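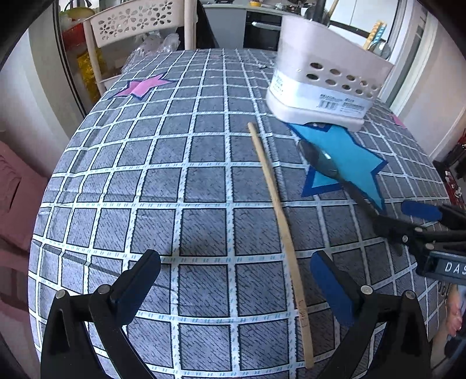

Grey checks, a blue star and the first chopstick

The great chopstick sort-out

October 21, 2022

I have been meaning to write about our cutlery for ages, and I do realise that is a sentence only a certain sort of person gets excited about. If you are that sort of person, welcome! Put the kettle on.

It began with the drawer. We have one drawer by the cooker that takes everything long and thin, and for years the long thin things have been winning. Open it too quickly and a skewer jams across the front. Open it slowly and you can just about get two fingers in, feel around for a teaspoon and come out with a drinking straw. Gyula Vincze, who comes for supper more often than some of the people who live here, has a technique where he lifts the whole front of the drawer and shakes. It works, but you can hear it from the street.

So I decided that the chopsticks and the odd spoons were going to live out on the table, in a pot, where we can see them. We use chopsticks for nearly everything now. Noodles, obviously, but also salad, crisps (no greasy fingers on your book), turning bacon, fishing gherkins out of the jar. Sofia Amaral got me into the crisps thing and I will never go back.

The first job was to tip the lot out and look at it. I do recommend doing this on a patterned cloth with nice straight lines, as you can lay things along the lines and see at once which sticks are the same length. Ours is the grey one with the white grid, bought at the market in Miren on a very windy day in April, when I had to chase the receipt halfway down the hill. It was meant to be for the garden table. It has never once been in the garden.

Pairing chopsticks is a lovely job, by the way. You would think they were all the same until you start. Some are square at the top and some are round all the way down. Some have little grooves at the tip, which are the ones to give to beginners, and some are so smooth that a mushroom will shoot off them and across the room. The long ones are for cooking and I used to muddle them in with the rest, so that every so often somebody ended up eating dinner with what felt like a pair of knitting needles. 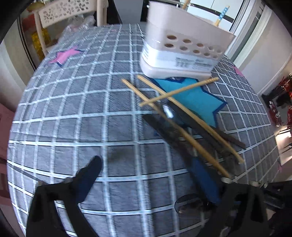
The white holder in place, with a couple still to go in

Now, the holder! I am so pleased with the holder. I looked at all sorts: a stoneware one from Zosmont that weighed as much as a small dog, a bamboo one that smelled of varnish, and a very beautiful copper one that I carried all round the shop and then put back when I turned it over and saw the price. In the end I went for plain white plastic with holes in the front, and it is just right. The holes were what sold it to me. Our old jar had a solid bottom and solid sides, and there was always a spoonful of grey water lurking in there. I don't want to tell you what the ends of the chopsticks looked like.

It is light, too, so you can pick it up and carry it to the sink or the other end of the table. I did wonder if it would be too light and fall over with the tall ones in it. My answer is to spread them out a bit so they don't all lean on the same side. Ákos Pap says I should put a handful of clean pebbles in the bottom, and I may try that, though I can see myself finding a pebble in the washing-up.

I haven't said anything about the stars yet and I've already had a message asking. They are flat shapes, pink ones and blue ones, with darker edges, and they make me happy every time I sit down. A grey cloth is very practical but it can look a little bit like a Monday, and the stars sort that out in no time. I like to stand the holder on a blue one — it then has a proper place to go back to, and people do put it back! I have lived with these people for a long time and I did not see that coming.

Next came the spoons. I had thought the holder would be for chopsticks only, very neat, very restrained, but you can't have soup with chopsticks and we have soup at least twice a week once the clocks are about to change. So spoons are allowed. The see-through dark plastic sort are handy for picnics and for the ice cream tub, and a metal one earns its place at breakfast. 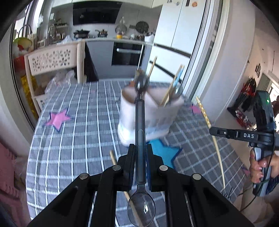
Spoons go in handle down, I decided, so the bowl is up at the top and you can tell what you are grabbing. Lajos Kun disagrees with me on this. He says everyone's hands end up on the part that goes in your mouth, and he does have a point, so we've agreed that I am right at home and he is right at his house. Chopsticks go in with the eating end down whichever house you're in. I won't be moved on that one.

The blue patterned chopsticks are my favourites and I've put them on the right. Plain wood for every day is fine, and plain wood is kinder on the teeth than metal, but a bit of blue against a white pot on a grey cloth is such a cheerful thing to see when you come in for your coffee.

What's left of the drawer is now so roomy that I hardly know what to do with it. I found a melon baller. I found the lid to a flask we gave away. I found the little brush for cleaning the spout of the teapot, which I had replaced and then lost again, so now I own 2 of them and both are in the same place for the first time.

Still to do: wooden spoons and spatulas, which are all crammed in by the hob and really want a taller pot of their own. Ottó Veres has offered me an old enamel milk can from his mother's place near Garba. It has a dent in the side and a blue rim, and I said yes before he had finished asking. I'm collecting it next week if the bus is running.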